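The Second Life of the Office Tower

When an office replaces its desktops, the old ones usually go out the back door on a pallet. At Vrettos, a small refurbishing shop, the pallets come in the front.

The shop took in 1,085 desktop towers last year. Of those, 779 were sold again as working computers. The rest were broken down for parts.

Vangelis Pappas runs the bench. Each tower is laid on its side and the side panel comes off. He looks first at the capacitors on the motherboard. If any are swollen, the board goes in the scrap bin. Memory is pulled and sorted by size. Processors go into foam trays.

Hard drives are handled separately. Every drive is logged by serial number and then wiped or shredded, depending on what the customer signed for. A drive that passes its tests can go back to work in a backup machine. Pappas likes plastic caddies because they save him from hunting for screws.

"The old business cases were made to be opened," he says. "You can tell somebody thought about the person fixing it."

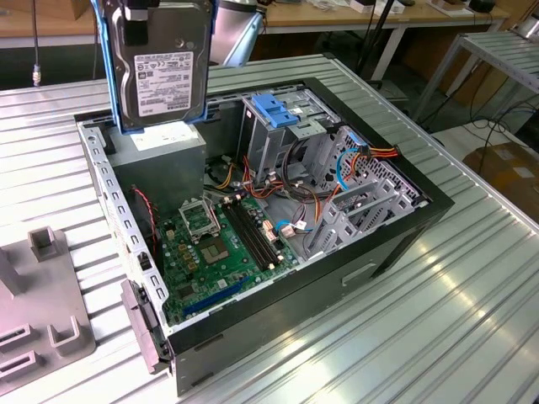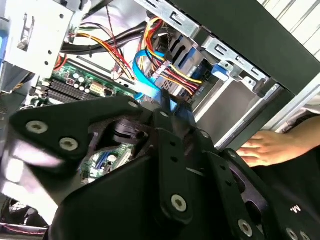 Power supplies get a load test before they are reused. Kasun Thambiah handles that side, along with sales. A tested supply goes for $28, and he says most buyers are people keeping one particular machine alive. One customer has been running the same embroidery software since he bought his first tower from the shop.

Cases are the hardest thing to sell. Steel is heavy to ship and few people want a plain black box. Thambiah keeps the clean ones on a rack by the door and sends the others to a metal recycler at the end of each month. The next load leaves in July.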